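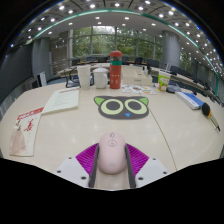

Fig. 1. Mouse between the fingers, cat mat just beyond it.

Unit 3: From fisheye view to gripper command

Hi all! These are my notes for the perception half of the unit, cleaned up a little from what I scribbled on the board. Have Trovero open while you read, because the exercises at the end all run in it.

Start with the table edge in Fig. 1. The lens bends it into a big curve, and if your code treats that view like a normal pinhole camera, every distance you compute away from the center is going to be off (and it gets worse fast as you move outward). So we calibrate first. Load the fisheye model, turn each pixel into a ray, and only then start asking where things are. I know calibration is the dull part. Please do it anyway!

The fingers are the nice bit. They stay in nearly the same place in the view, so I mask them out once and reuse the mask. Two warnings, though. The mask has to follow the finger opening, so make it a function of gripper width. And please don't mask the area between the fingers, which is exactly where the mouse is in Fig. 1. One version of my own Skirnard config did that, and I spent a whole evening wondering why my detector hated pink.

What about knowing if something is held? Being between the fingers in one view isn't enough. An object can sit between them on the table and look very much like a grasp. I use the width signal together with motion: if the camera moves and the object stays put relative to the fingers, call it held.

The practice set has 3494 frames, and after the blur filter you should have 2725. If you get a different number, check your threshold before you write to me :)

Now compare the next view. The mouse is over on the left, above the left finger, and the gap between the fingers is empty. A planner that only remembers "mouse, bottom center" would close on nothing. Store object positions in the table's coordinates, then work out the gripper-relative target again every time you get a new camera pose. The cat mat helps you check your work: big round eyes, green ears, easy to match from one view to the other.
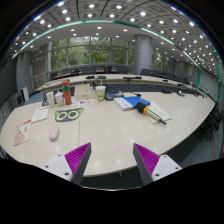 Exercises

1. Undistort both figures with the Trovero fisheye model. Which part of the table edge straightens out last?

2. Write the finger mask as a function of width and save it as a Skirnard layer.

3. Match the cat mat across the two figures and plot the matches. Keep the bad ones in the plot, I want to see them.

Upload everything to the Uvside folder in one zip, with a short readme saying how to run it.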